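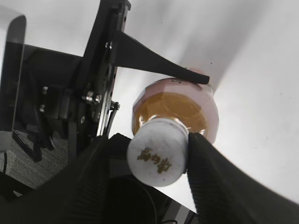
A plastic bottle with its cap on

Caps stay on from now on

The town of Cloltero has changed what it will take in the curbside bins, and the biggest change for most of us is the caps. For years the sticker on the bin lid told you to take the cap off a plastic bottle and throw it in the trash. The new rule is the opposite. Empty the bottle, screw the cap back on and put the whole thing in the bin.

The old stickers are wrong and will stay wrong until Alen Hauling gets new ones printed. Their office says that will be after Labor Day. Go by this newsletter or by the card that came with your August water bill.

The reason for the old rule was that the sorting plant could not deal with caps. They are made from a different plastic than the bottle, and the old equipment baled everything together. The plant our loads go to now grinds the bottles up, caps and all, and runs the pieces through water. Cap plastic floats and bottle plastic sinks. A cap by itself is still a problem, though, because it is small enough to drop through the screens at the front of the line and end up with the broken glass. So please don't send in a bag of caps you have been saving. If you have one, the grade school art room on Zamfir Road will take clean ones at the front office until the end of the month.

Rinsing is the other thing people ask about. You do not have to wash anything with soap. A splash of water, a shake, and pour it out. Soda, juice and sweet tea bottles are the worst for drawing yellow jackets in this heat, and anyone who has opened a bin in the last few weeks knows how bad they are this year.

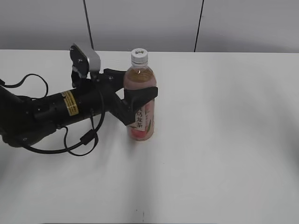
Labels can stay on too, including the plastic sleeves that cover most of the bottle. Some residents have been cutting those off with a knife, and the hauler says there is no need. Do not flatten bottles end to end into a disk. The machines sort partly by shape, and a flat bottle goes off with the cardboard. If you are short on room, squeeze the sides in a little and then put the cap on.

What has not changed: no plastic bags, no foam cups, no motor oil bottles, no garden hose. Yes, there was a garden hose. It wrapped around a shaft at the plant in March and the line was down for most of a shift, and Cloltero was billed $384 for it. That came out of the street budget.

Emilian Cozma at the public works office put together the numbers for the first half of the year. The program now has 954 households signed up, and 668 of them put a bin out on a normal pickup. He would like to see the second number go up, but he is more worried about what is in the bins. Two truckloads were turned away this spring for too much trash in with the recycling, and when that happens the town pays to haul the load to the landfill after already paying to pick it up.

Starting with the next pickup, crews will leave an orange tag on any bin that has the wrong things in it. The first tag is only a notice and the bin will be emptied anyway. After a second tag the bin will be left at the curb until it is sorted out. There is no fine, and the council has not talked about one.

Pickup days are the same as before. Bins should be out by 6:30 in the morning with the handle facing the house, and three feet from the mailbox if you can manage it. On Fendedska Street, where the water main work is going on, bring bins down to the corner until the trench is closed – the truck cannot get past the barricades. Residents there who can't move a bin that far should call public works, and someone will walk up and get it.

Extra bins are free for households of five or more. Smaller households can buy a second one at the town garage, cash or check only. Cracked lids are replaced at no charge, but bring the old lid with you.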